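Pattern on Pattern: Surface Coverings for a Small Work Enclosure
Final report, Interior Surfaces Studio
Roscoe Boateng and Lertchai Rojanasak
8 February 2024

1. What we were asked to do

The assignment was to dress the inside of one small enclosure using printed materials only, with a total budget of 133 dollars. Paint was forbidden after what the previous class did to the sink in the Tredley Building.

We started in November with a plan for plain gray on every side. Our instructor called it "very calm" in the tone people use for hospital corridors, and we went back to the sample books.

2. Choosing the prints

Lertchai wanted flowers. Roscoe wanted anything that would hide a crooked seam. The Hilard sample book had both on page 72, a pale speckled panel with big deep red mandalas, and we stopped arguing for almost an hour.

The floor was harder. A second loud print made us both a little seasick, so we went with a quiet mat from the Comine remnant bin - thin vines, small leaves, tiny blossoms. Against a light background it reads as nearly plain until you lean over it.

3. Putting it up

The side walls went in first. We cut the left panel too short, blamed the tape measure, and cut it again. The rails cover the panel edges, so small sins there are forgiven.

Lining up the mandalas across the corners took 7 tries. They still don't line up perfectly. We have decided this is how lace behaves.

The slotted metal shelf was the last piece. Our drawings showed brackets. The finished work shows clear cable ties over the back rail, which cost less and hold the shelf where we wanted it.

4. The finished interior

The red print does most of the talking, and the dark gray shelf gives the back wall something to be serious about. A white object held over the mat stands out well enough against the walls, less so against the floor, and we would pick a slightly darker mat next time.
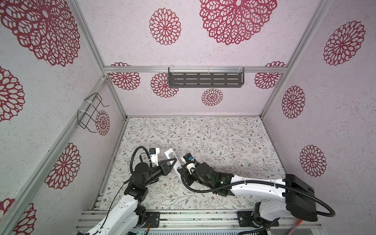
5. What we would change

Order one spare panel. Measure the left wall twice, with different people. Ms. Nazarenko also suggested a matte finish, and after an evening of squinting at samples under the studio lights we agree with her.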